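Cleaning Kit Swap: Frequently Asked Questions

Welcome to the Hosthorpe Cleaning Kit Swap! We love a good scrub pad more than most people do, and we get a lot of mail from folks who feel the same way. If your question isn't answered on this page, use the contact form and we'll get back to you.

What is a kit?

A kit is a small zippered pouch with cleaning things inside, put together by one member and mailed to another. Most have a scrub pad and a cloth. After that it's up to you! People have added bottle brushes, recipe cards for homemade window cleaner, a spare pair of gloves.

How many swaps are there each year?

We run 2, and the next one opens in June. You can sign up for one and skip the other.

How many people take part?

Last time we had 94 members swapping, our biggest round yet. The mailing list is at 1,035, so there are plenty of you reading along and thinking it over. Come on in!

What size should the pouch be?

Big enough for a folded cloth and a pad, small enough to go in a padded envelope. A pencil case works great. Please check that the zipper runs smoothly all the way before you mail it.

Do the colors have to match?

Not at all, and we kind of hope they won't. Bright pouches are easy to spot under a sink, and a pad with some sparkle makes the dishes a little less dull (to us, anyway). 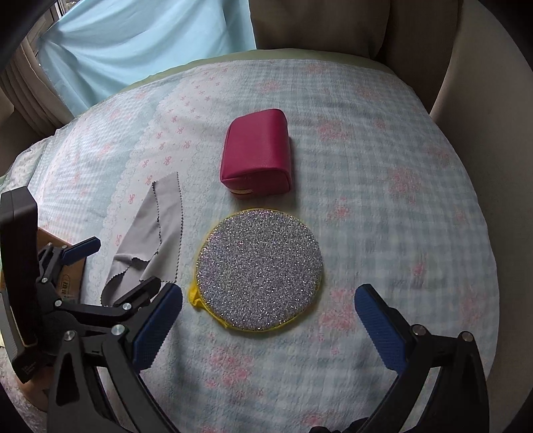 Magenta pouch with a gold-toned zipper, sparkly scrub pad with a yellow border, gray cloth.

Can I make my own scrub pad?

Yes, please do! Handmade pads are some of the most requested things we have. Cut two circles of scrubby fabric, sew them together with the good sides in, leave a gap, turn, and close it up. Or bind the edge with a strip of cotton if you don't like turning. The Bashir pattern on our downloads page has both ways, and the circle template prints on one sheet of paper.

My cloth frays. What can I do?

Pinking shears! A zigzag edge slows fraying on woven cotton and takes a minute to cut. For a cloth that's going to see a lot of washing, a narrow hem holds up better.

Are sparkly pads safe on nonstick pans?

We'd keep them off. Metallic fibers can be rougher than they feel, so try any new pad on a spot that doesn't show, and use the soft cloth on nonstick, glass cooktops and anything glossy.

How do I wash everything?

Cloths go in a warm wash with no fabric softener, which leaves a coating and makes them push water around. Rinse pads well after each use and stand them on edge to dry. Empty the pouch before you wash it, and leave it unzipped until it's dry inside.

What's the difference between the Bosari and Hinima lists?

Bosari is for kitchen kits and Hinima is for bathroom kits. Same rules, same dates. You can be on both!

How long do I have to mail my kit?

You get 42 days from the time we send your match. If something comes up, write to us early and we'll let your partner know.

Can I send used items?

Pouches, sure, if they're clean. Pads and cloths need to be new.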